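How to Read a Rally Road Book

A first-time co-driver at the Draltwood Rally gets the road book at check-in, along with a time card. Read the book at home the night before, with a pencil and a highlighter.

Each line has three columns. The left one gives the distance from the last time control, the middle one has a small diagram of the junction, and the right one has notes such as "gravel" or "keep left at barn."

1. Zero your trip meter at the start control.
2. Call the next junction 204 yards before you reach it.
3. Tick off each line once you have passed it.
4. Zero the meter again at every control.

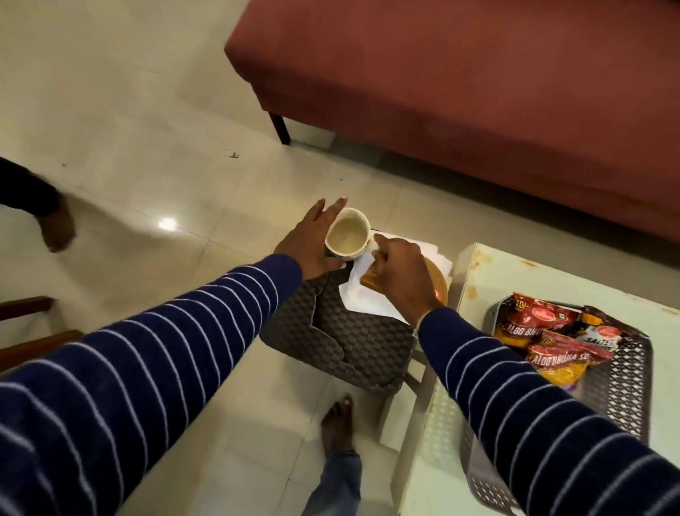

Most time penalties come on the road sections between stages. On the Purkari loop you have 20 minutes to reach the next control, and arriving early costs as much as arriving late. Work out your due time and write it on the time card. If you stop at the service park for milky tea in a mug, drink it away from the book. A paper napkin folded under the mug will catch drips, but wet pages still stick together and the pencil marks smear.

For the Wundden stage, check the diagram on page 2 twice. The turn comes right after a crest and the sign is small. Hand the time card in at the final control and keep the book for next year.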